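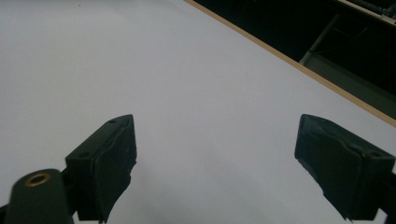
Can a machine do the dishes yet? Depends whose dishes, and who's paying for the ones it drops.

That was what I told my sister on the phone and she didn't laugh. She has two kids and a sink. She wanted a date.

So. Ratanaporn, top floor, nine at night. The vending machine out of everything but gum. We had until morning to send Cistholm something, and Cistholm wanted tidying. Not dancing, not stairs. Tidying. Stuff on a table goes into a bin. My kid nephew can do it. He won't, but he can.

Prenulura was what we called the model. It had seen 400 tries at folding a towel and still folded like a drunk. Cups, fine. Spoons, fine if they lay the right way. Anything flat and it just sort of petted the table. Pet, pet, pet. Then it would lift nothing, very carefully, and put the nothing in the bin.

I felt bad for it. You're not supposed to.

Boss wanted 40 more demonstrations by three. Flat things only. I said my wrists hurt. She said whose don't.

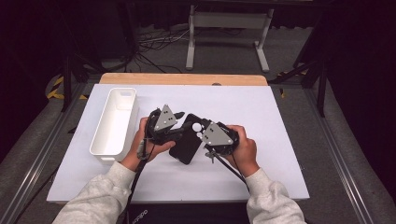
My mother sorted returns at the Fotavside warehouse until her hands quit on her, and she never once called it a skill. Gloves here, chargers there, broken stuff in the cage. I thought about her the whole night, how she could talk and sort and eat a sandwich, more or less at the same time. A phone case was nothing to her, she'd have flicked it without looking. Now picture a black one pinched between the two halves of a gripper, a hand on each half, tilted over the white board with the long white bin standing empty on the left. All that hardware for a flick. Squeeze too hard and it bows, too soft and it swings round on you. I was learning it too, is the thing. Worse than her. Way worse then her.

Around midnight I called her. Shouldn't have, she was asleep.

"Flat things," I said. "How did you pick up flat things?"

Long quiet. TV going somewhere in her house.

"Slide it to the edge," she said. "Everybody slides it to the edge. What kind of a question is that?"

Went back in. Boss was eating gum for dinner. I told her and she looked at me, then at the table, then at the clock – then she said do it, do all of them that way, start over.

We started over. Slide, pinch, lift. Slide, pinch, lift. My wrists still hurt but it was a diferent hurt.

At three we loaded the lot and let it train and I lay down on the carpet with my coat over my face. My sister had texted. Well? When?

I typed soon. Deleted it. Typed ask mom – and sent that.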